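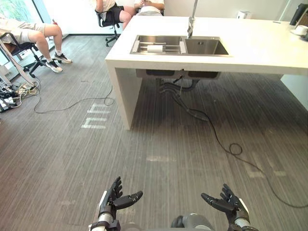
Good Hands, Slow Feet: Living With the Catterall for a Season

Home Robots / Long Reads

6 min read

Search stories, reviews and people

I have wanted to write about the Catterall since May, when Akcombe first let me watch one work in a kitchen. Most home robots I've met have had grippers like salad tongs. The Catterall has hands, with black jointed fingers and a thumb that swings out to the side, and the first time they turned palm up in front of me I forgot the question I was about to ask.

The hands are sold under their own name, Skiller, and they're the reason to care about this machine. Aiguo Lü, who runs the hand team at Akcombe, told me he spent most of the project on the thumb. "A finger pushes," he said. "The thumb decides if you drop the cup." He had me try picking up a mug with my own thumb taped flat, and I got it about an inch off the table.

So what can it do? In my sessions it unloaded plates, folded dish towels (badly, then better) and carried a mug of water the length of a counter without spilling. It's slow. Clearing 6 plates took long enough that I made coffee and drank it. But it grips a thin saucer and a fat sponge with the same easy confidence, and I never got tired of watching the fingers close one after another!

A kitchen is a tough place to learn this stuff. Sinks are deep and shiny, and a faucet stands right where an arm wants to swing. A dish rack lying in the basin is all thin bars, with gaps between them that a fingertip can slip into.
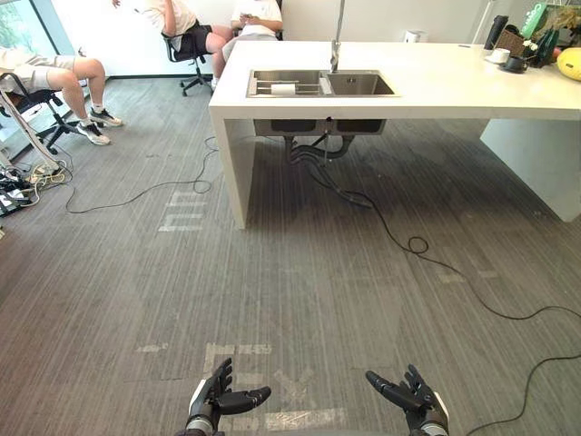

Floors matter too, more than I expected. The Catterall rolls on a wheeled base and likes a clear path, so anyone with charger cables all over the carpet will be doing some tidying. It stopped politely for a shoe. It stopped less politely for the fringe of a rug, and sat there until I moved it.

Teaching it new chores goes through an app called Flirkent, which has a silly name and a lovely layout. You guide the arms through the motion, name the task, and let the robot try it. I needed 5 tries to get a towel over a rail. Lü did it in 3, and was nice about it.

The battery runs for around 700 minutes on standby but drains much faster with both arms going, and I'd like a clearer warning before it quits. I'd also like a quieter wrist. The left one on my loaner whirred whenever it turned over, and my dog left the room each time.

Akcombe hasn't set a final price. The next software update is due September 2, 2026, and Lü says it will let the two hands pass an object between them. I've already asked to borrow the robot again for that.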